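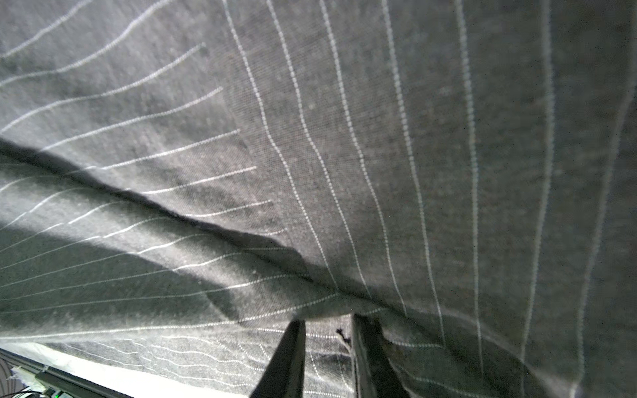 Charcoal pinstripe at the gripper, wrist camera view. See items 4 through 7.

Fabric Handling Cell – Pre-Purchase Inspection Checklist, With Comments
Sudholm cutting and finishing shop
Revised April

This goes with the equipment request for next year. The short form only has room for a tick and a signature, and I have never managed to fit what I wanted to say into either one, so the comments are written out underneath each item. Please read them before you price anything! Marks are OK, FIX (we can take care of it out of the current budget) or BUY (belongs in the request).

GUARDING AND STOPS

1. Emergency stop reachable from both sides of the table – BUY
The stop on the operator side is fine and tested fine. The far side has none, and people do go around there to square up the cloth. A second button with wiring was quoted to us by Vastano at $124, which I would happily see at the top of the list.

2. Arm slows when someone enters the marked area – OK
Tested 8 times with the long pole, walking in from the aisle. Please keep the floor tape fresh, as it wears quickly by the door.

3. Sign with maximum load and pinch warning posted – FIX
It's posted, but it is the old one, and it has the load for the previous arm. The new one is printed and just needs laminating.

GRIPPER AND CLOTH

4. Fingertips free of burrs and sharp corners – OK, with a note
Our two fingers are not the same shape. One tapers to a point and the other is broader with a flat face. Run a cotton swab down both of them at the start of each shift. If the swab snags, so will somebody's suiting, and so will a thumb.

5. Spare fingertips on hand – BUY
We have no spares at all. I'd like 3 sets, and I would ask that one of them be the soft-faced kind from Boltulia so we can compare them on suiting before we commit to a whole drawer of them.

6. Cloth gathers at the fingers without being dragged into the joint – OK
Look at how the pinstripe bunches up between the fingers and wraps around them. A bit of bunching is expected with a piece this large, and the inspector should be checking that the cloth stays clear of the moving parts behind the tips. Stripes are lovely for this, by the way, because you can see the pull in them long before you'd notice it in a plain weave. I would keep a striped piece set aside for inspections.

7. Lint and stray fibers – FIX
There are light flecks on the gray cloth and a little dark thread sticking out near the flat finger. That sort of thing ends up in the finger slides sooner or later. A small brush and a hand vacuum will do it, and please don't use compressed air, which only sends it into the electronics.

TABLE AND CABLES

8. Work surface clear of scraps – FIX
A small crumpled bit of white paper or tape was by the dark rail. Pick these up before starting. I know it's dull.

9. Cables secured and out of the arm's path – BUY
The dark cables by the rail should be in a covered channel before we sign off on a second cell. Baláž sells it by the length and we need 31 feet for both tables, so let's order it all at once and pay for one delivery.

10. Lighting even across the work area – BUY, lower priority
The deep fold throws quite a dark band of shade on the cloth, and the far side falls off as well. A second lamp on the left would help whoever is inspecting. It can wait until after the stop button and the cable channel.

FOR THE BUDGET MEETING

Order of need, as I see it: second stop, cable channel, spare fingertips, lamp. The second cell should not be ordered until items 1 and 9 are closed on this one. I have left room in the request for training time too – it was forgotten last round and we ended up doing it over lunch.

Next inspection before the purchase order goes out. Bring the swabs.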